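Why do my cinnamon buns go hard by the next morning?

Posted in Baking Help, December
By Ottar Öberg

Hello all, long-time reader, first time asking anything. I've been making cinnamon buns from a recipe I wrote down off a cookery programme (no idea which one now, I was scribbling on the back of an envelope and missed the beginning) and they're lovely for about two hours. Soft, sticky, the lot. Then by breakfast you could knock a nail in with them.

The dough is 500g strong white flour, a sachet of yeast, 250ml milk, an egg, 50g butter and the same of sugar. I knead by hand until I get bored, which I admit may be part of the trouble. They prove twice, then go in at 220 for 20 minutes. My oven is an elderly Voltar with most of the numbers rubbed off the dial, so 220 is where I think 220 used to be.

I've tried a tin with a lid and I've tried a plate with a tea towel over it. The tin is a bit better but not by much. I'm supposed to be bringing a big batch to my sister's and she wants them for breakfast, so baking them on the day means getting up at 5 and I'd rather not! Is it the recipe, the oven or me?

Eskil Solberg

It's a bit of all three, but mostly the oven I think. 20 minutes at 220 is a long time for a small bun. Mine get 11 or 12 minutes at that heat and they're done. If you leave them in for nearly double that, you're drying them right through, and the icing and the butter hide it while they're warm. Once they cool there's nowhere for them to go.

Get yourself an oven thermometer, they cost next to nothing and hang off the shelf. I had one in my last oven and found out it ran so hot I'd been cooking everything wrong for seven years (my poor roast potatoes – although they were quite good).

The other thing I'd do is the flour and milk paste. I was very sniffy about it until I tried it, and now I do it for every soft dough I make. It holds on to water so the buns stay squashy for days. For your amount of flour:

1. Take 25g of the flour and 125ml of the milk and whisk them together cold in a small pan, so there are no lumps.

2. Put it on a low heat and keep stirring until it goes like thick custard. It happens all at once, so don't wander off to answer the door like I did.

3. Scrape it into a bowl, press some cling film right down on the top and let it go cold.

4. Add it to the rest of your ingredients and knead as normal. It'll be stickier than you're used to. Please don't throw more flour at it! Give it a ten minute rest and then carry on, and it comes together.

5. Prove it until it's properly puffy. In my kitchen in winter that's a good two hours for the first go, and I've given up trying to hurry it.

6. Roll, fill, cut, second prove, bake. Pack them close together in the tin so the sides touch, as it's the edges that go hard first.

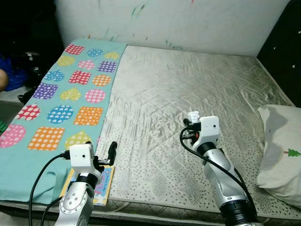 7. Brush them with a bit of warm milk and sugar the minute they come out, cover the tin loosely with foil and leave it on until they're cool. Then straight into a bag or a box with a proper lid. A tea towel on a plate is no good overnight, sorry.

I made a tray like this for a thing at my daughter's school and the leftovers were still soft three days later. I'd have kept going with the test but somebody ate them.

Kandismont

just microwave them for 15 seconds. works on anything

also dont put them in the fridge, makes bread go stale quicker

Ottar Öberg

Thank you both! I've ordered a thermometer. Going to try the paste at the weekend on a half batch first, and I'll see if I can fit them into my square tin so they're touching. Eskil, do you weigh the milk or use a jug? Mine's one of those jugs where the lines don't agree with each other.

Eskil Solberg

I weigh it, one ml is near enough one gram. Jug's fine for the rest of your life but I'd weigh it for this one.

Viewed 317 times

More from Baking Help
Can I freeze bun dough before the second prove?
Fresh yeast or dried for a Nallier loaf?
My icing keeps sliding off
Which size tin for 11 buns?
Bakke stand mixer smells hot, should I stop?

Contact us | House rules | © Baking Help contributors | Back to top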